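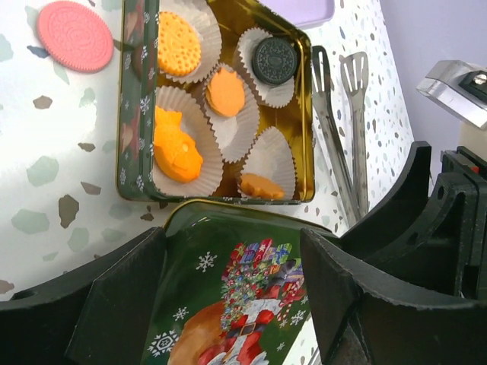
제이슨 우말리가 바다위 포장동에 들어온 지 11년째 되던 4월, 3번 작업대의 의자가 치워졌다. 의자가 있던 자리에는 팔이 들어왔다. 검은 손가락이 둘 달린 팔이었고, 납품한 회사 이름을 따서 다들 핀도라고 불렀다.

제이슨이 받은 새 직함은 시연 담당이었다. 하는 일은 조종 손잡이를 잡고 핀도에게 과자 담는 법을 보여 주는 것이었다. 진짜 과자는 부스러지니까 연습에는 장난감 과자를 썼다. 분홍색 둥근 것, 노란 크래커, 검은 샌드, 주황색 동물 모양. 주름진 흰 종이컵에 하나씩 담아 금빛 깡통 안에 넣고, 마지막에 산타가 선물을 잔뜩 든 초록색 뚜껑을 덮는다. 4월에 산타를 보는 것은 이 공장에서 이상한 일이 아니었다. 성탄절 물량은 늘 봄에 준비했다.

뚜껑이 제일 어려웠다. 손으로 하면 엄지로 한쪽을 걸치고 손바닥으로 누르면 끝이다. 손잡이로는 그게 안 됐다. 조금만 기울어도 테두리가 걸렸고, 세게 누르면 깡통이 밀려났다.

"방금 어떻게 하신 거예요?"

화면을 보던 기사가 물었다. 해스텀 본사에서 내려온 젊은 사람이었다.

"뭘요?"

"내려놓기 전에 살짝 돌리셨잖아요. 매번 그러세요."

제이슨은 몰랐다. 다시 해 보니 정말로 손목이 조금 돌아갔다. 기사는 그걸 적었다.

점심때 아르넬 아그바야니가 식판을 들고 맞은편에 앉았다. 둘은 같은 해에 들어왔고, 한동안 나란히 앉아 뚜껑을 덮었다. 아르넬은 지금 창고에서 상자를 날랐다.

"그 팔, 잘 배워?"

"뚜껑은 아직."

"다 배우면 너는 어디로 간대?"

"포르카비아 공장에 두 대 더 들어간대. 거기 가서 또 가르치라고."

"그다음에는?"

제이슨은 국을 떠먹었다. 그다음에 대해서는 들은 것이 없었다. 아르넬도 더 묻지 않고 김치를 제이슨 쪽으로 밀어 주었다. 창고는 허리가 아프다고 했다. 그래도 포장동보다 조용해서 라디오를 들을 수 있다고도 했다.

오후에는 뚜껑만 했다. 집고, 들고, 맞추고, 덮고, 다시 열어서 처음으로 돌아갔다. 기사는 실패한 것도 지우지 않았다. 제이슨은 그 점이 마음에 걸렸다. 예전 반장은 비뚤게 덮인 깡통을 보면 말없이 앞에 도로 갖다 놓았다.

네 시쯤 기사가 손잡이에서 손을 떼라고 했다. 혼자 시켜 보겠다는 것이었다. 제이슨은 두 손을 둘 데가 없어 앞치마 주머니에 넣었다.

핀도는 천천히 뚜껑을 집었다. 깡통 위로 가져가더니 멈췄다. 그러고는 내려놓기 전에 살짝 돌렸다. 뚜껑은 한쪽이 걸린 채로 섰다.

"거의 됐네요."

기사가 말했다.

제이슨은 주머니에서 손을 빼 뚜껑을 눌렀다. 딸깍 소리가 났다. 기사가 그건 하시면 안 된다고 했고, 제이슨은 미안하다고 하고 뚜껑을 다시 열었다.

퇴근길에 창고 앞을 지나는데 안에서 라디오 소리가 났다. 아르넬은 등을 보이고 상자를 쌓고 있었다. 제이슨은 잠깐 서 있다가 들어가서 반대쪽 끝을 들었다.

"포르카비아는 멀어?"

아르넬이 물었다.

"버스로 두 시간."

"왕복?"

"가는 데만."

둘은 상자를 내려놓고 다음 상자를 들었다.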